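Keeping the Cloth Station in Order

The handheld gripper station at Povivgate has been in my care since February, and I have been asked by colleagues at Cluris to set down how it is prepared and maintained. The notes that follow reflect my own practice. They have no official standing, although Bongani Van Wyk has read them and corrected two of my errors concerning the jaws.

The station consists of a table, a board laid upon it, a basket and a pair of handheld grippers. The operator works seated, one gripper to each hand, and moves cloths between the basket and the board. Everything the operator does is recorded, and the recordings are later used to teach the arms in the adjoining room. A fault at the station is therefore carried forward into the arms, and it is generally discovered there at a much later date and at considerable inconvenience.

Position of the board

The board is set before anything else. It should lie flat, with a margin of table showing on every side. A board that has crept towards the operator during a session should be returned to its marks before the next one begins. I was slow to adopt this rule. Burgi Tanner found that an entire Sunday of recordings had been made with the board turned slightly clockwise, and those recordings had to be set aside.

The basket stands at the far left corner. It is to be emptied fully between runs, and the floor of it wiped, as lint gathers in the perforations and is then lifted out with the next cloth.

Jaws and pads

The jaws are inspected at the start of each day. Each gripper has two fingers, and both pads should meet evenly along their length when the trigger is drawn slowly. Where a gap can be seen at the tip, the finger has usually worked loose at its lower screw. The screw is to be tightened by hand with the short driver kept in the Iltico case. The long driver gives too much purchase and has already stripped one thread.

Pads are replaced after nine sessions, or earlier if they have become glossy. A glossy pad will hold a folded cloth quite well and will then drop a single layer without warning. Uldis Šimkus prefers to clean worn pads with spirit and return them to service. I have tried this and found that the improvement lasted for part of a morning.

Cables

Most of the repairs I have carried out have concerned the cables. The left cable should leave the gripper in an open curve with enough slack for the hand to reach the basket and come back. The right should run away to the side, clear of the board. Neither should be wound round the wrist, a habit which several operators have acquired and which places the whole strain on the connector. We have replaced four connectors to date – all of them on the left unit.

The trial run

Before recording begins, the operator completes one trial with a single cloth. It is picked up from the board, held clear of the surface and released, first with the left gripper and then with the right. The idle gripper is kept low at the near corner with its jaws open.
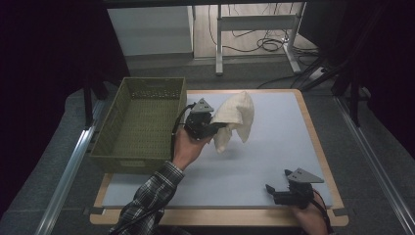 Cloth held in the left gripper, right gripper open at the corner of the board.

If the cloth slips during the trial, the pads are to be examined before the trigger is adjusted. Ona Venckus adjusted the trigger first on two occasions and the underlying fault remained.

Storage

At the close of the day the grippers are unplugged at the table end and laid on their sides in the case, with the jaws open. The plates on top should not bear any weight. Cloths go to the laundry bag and are not to be left in the basket overnight.

The spare pads from Paulauskas are in the second drawer. Eight remain, and I shall place a further order when the new fingers have been approved.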